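Come and move crates for us (and get paid for it!)

Hello! I look after recording at Tridlow, and I'm after 10 people for our July sessions. We're building a learning system called Akano, meant to handle everyday warehouse jobs, and it learns from examples of people doing them. Lots of examples - we want more than 400 before we're happy.

You'd wear a small head camera and do simple jobs with your hands: pick something up, carry it, put it down, do it again a bit differently. Plastic crates come up a lot.
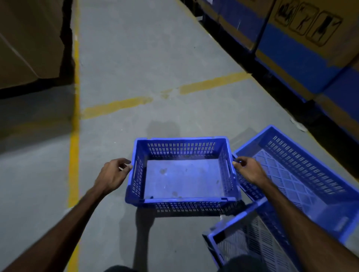
Blue crates in the aisle, both hands on the job 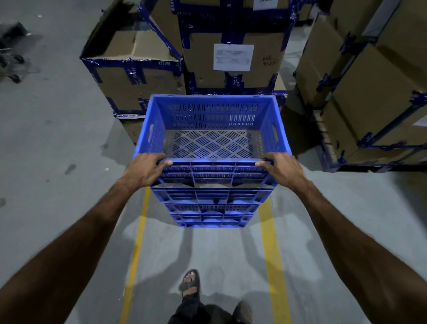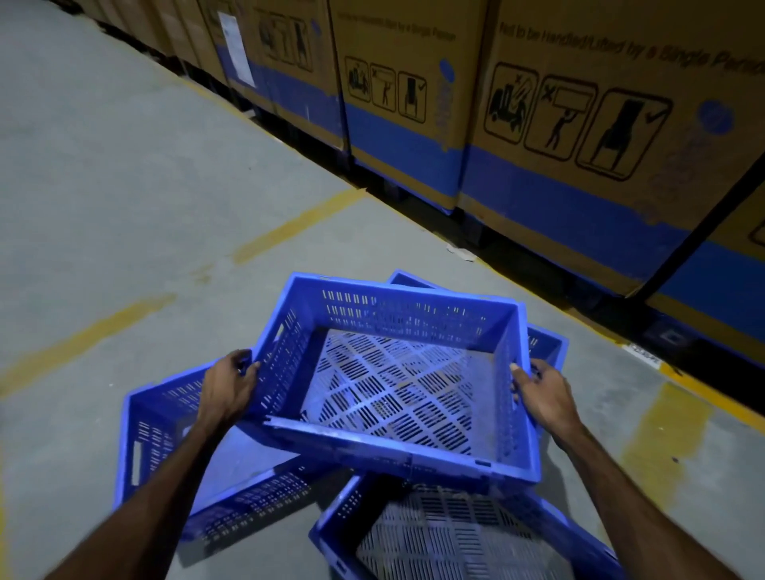 Sessions last 2 hours with a proper tea break in the middle, and I'd love you to sign up for 5 of them. You don't need any warehouse experience, and please don't try to be neat or quick! If you fumble a grip, just carry on - we keep those too. Tell me beforehand if you've got a bad back or sore wrists and we'll find you lighter things to do.

To apply, send a few lines about yourself through the Tridlow contact page by 3/28/26, and put "Akano crates" at the top so I spot it.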